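Akdale Home Forum > Laundry and Clothing Storage > Folding a lined jacket on the bed without creasing the shell

11 replies, 3,280 views

seamallowance
Original post
Looking for a repeatable fold for a navy jacket with a smooth outer shell and some weight to it. It goes in a drawer with an interior height of 3 inches. Hanging is out because the closet rod is full until spring. My current method is face down, sleeves crossed over the back, bottom hem up to the collar. It comes out of the drawer with a hard crease straight across the back and another at each elbow. The jacket is a Lodura, if that matters. Care tag says no iron.

plainhem
Reply 1
The crease across the back comes from folding in half. You're putting the full thickness of the jacket over a single line. Roll it. Zip it closed, lay it face down, fold the sleeves straight down along the back, then roll from the hem toward the collar. The bend radius is larger everywhere, so there's less to set.

drawer_depth
Reply 2
Rolling won't fit a 3 inch drawer. A lined jacket rolls up to 5 inches at least. I measured mine, a Kurnon midweight, and it was over 5 with the sleeves inside.

plainhem
Reply 3
Depends how tight you roll. Mine compresses fine.

drawer_depth
Reply 4
Then it's compressed, and you have creases in a spiral pattern. The original question was about creases.

seamallowance
Reply 5
I tried both this morning. The surface is a bed with a teal quilted blanket on it, stitched in a padded grid. The quilt may be part of the problem. Fabric grabs on it and I can't slide the jacket flat the way I could on a table. There's also a dark navy garment already rolled up on the bed for comparison, and a gray-blue knit next to the jacket. Jacket is the one with the small orange label.

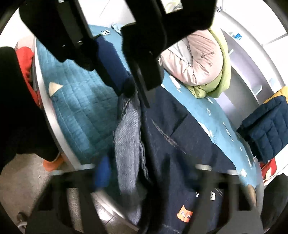 Reply 6
quiltside
Two things. First, get the knit away from the jacket before you fold. A fuzzy ribbed knit will shed on a dark shell and you'll be going over it with a lint brush later. Second, pick up the bits of white paper toward the far end of the quilt. If those are pieces of a receipt or a tag, they'll end up in the fold.

Reply 7
drawer_depth
Agree on the surface. Padding under the work lets the fabric sink where you press, and the fold line wanders. Put a flat board or a large cutting mat over the quilt. Mine is a Feyisa mat, but any stiff sheet wider than the jacket will do. Then:

Empty the pockets.
Close the zipper or snaps all the way.
Lay it face down and smooth from the center seam outward.
Fold each side in by a quarter of the width, with the sleeve lying straight down on top.
Put a rolled T-shirt across the back, one third of the way up from the hem.
Fold the hem up over the T-shirt, then the collar end down over that.

The T-shirt is what stops the crease. Use a thin one or you're back over your drawer height.

Reply 8
plainhem
A third fold gives you two crease lines where he had one. I don't see the improvement.

Reply 9
drawer_depth
Two soft folds with filler in them. His was one hard fold with nothing in it. They relax at different rates.

Reply 10
quiltside
Both of you are ignoring load. If sweaters get stacked on top of it, the method makes very little difference. The jacket goes on top of the stack, or in the drawer alone. I'd also refold along different lines every few weeks if it's being stored that long. The elbow creases are from crossing the sleeves, so drawer_depth's step with the sleeves straight takes care of those in either method.

Reply 11
seamallowance
Did the thirds fold on a board with a thin T-shirt. Finished height is some 2 3/4 inches uncompressed and the drawer closes. It was slightly wider than the drawer the first time, so I took the sides in a bit more. The roll was too tall, as predicted. The jacket is now in there with nothing on top of it. I'll check the back panel in December and post what the fold lines look like.

plainhem, if you have a height for your roll, post it with the jacket weight. Otherwise there's nothing to compare.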